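Subject: Re: [illton-home] soap scum, sponges, and what to do about the curtain

Tyyne Hämäläinen wrote:

> Hi all, we've been in the Lasance Street place since December and I
> still can't get the shower wall to look clean. Big white tiles, very
> shiny, and every drip shows. I wipe it down, it looks great, and an
> hour later it's all streaks again. Am I using the wrong thing? I have
> a pile of those melamine sponges and one ordinary one. Also, does
> anybody wash their shower curtain or do you just buy a new one?
>
> Tyyne

Oh Tyyne, I feel this one! Shiny white tile is so pretty in the listing photos and then you have to live with it. We had the same kind at our old rental on Iyer and I fought with it for 2 years before I got anywhere.

First question, are you rinsing enough? I bet a lot of your streaks are leftover cleaner drying on there. I used to squirt half a bottle on the wall and give it one splash from the shower head and call it done. Now I put a tiny bit of dish soap on the sponge (the sponge, never the wall) and rinse it way longer than I think I need to. Then I dry the whole thing with an old towel, top to bottom. The drying is the boring part but it made the biggest difference for me.

I'd go easy with the melamine ones. They're great on a scuffed baseboard, but they're a little bit scratchy and I'd worry about dulling that nice gloss. A plain old sponge and a thick washcloth is all I use in the bathroom anymore.

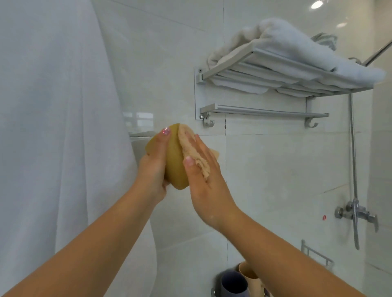

And clean your sponge, too! I was so bad about this. Mine would sit in a puddle on the edge of the tub getting gross and then I'd wonder why the wall felt filmy after I'd scrubbed it. Now when I'm done I rub it down with a washcloth, squeeze it out hard and stand it up somewhere it can get some air. When it starts to smell, out it goes. I got a box of 13 at Irent and they've lasted me ages.

Same with the cloths. I keep the raggedy ones for cleaning and hide the good ones from my kids, who will happily wipe up toothpaste with a guest towel. No fabric softener on the cleaning ones, it makes them smear.

On the curtain, yes, wash it! If it's fabric, check the tag, but mine goes in on warm with a couple of bath towels so it gets rubbed around a bit. Skip the dryer and just hang it right back up on the rod. Pull it all the way closed afterward so it isn't bunched up and staying damp in the folds. I've done ours I don't know how many times and it still looks fine.

Does anybody have a squeegee they like? My last one left a line down the middle of everything and I threw it out in a huff.

Jo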